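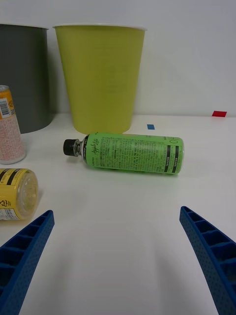 Home News Notices Archive Contact

Bottles and cans at Sesgate
Thursday, December 16, 2021 | Yasmine Tawfik

Sorting changes on the second floor next month. Plastic bottles and drink cans will no longer share a bag, and the pickup moves to 3 p.m. Please empty bottles before bringing them over — caps can stay on, labels too.

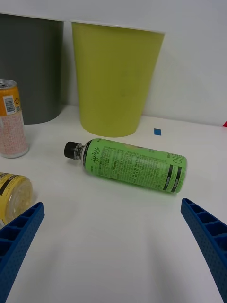 Cans don't need to be crushed. If you aren't sure about an item, leave it on the table and Chaimae El-Sayed will sort it. Glass still goes downstairs to room 16.

Last updated by Yasmine Tawfik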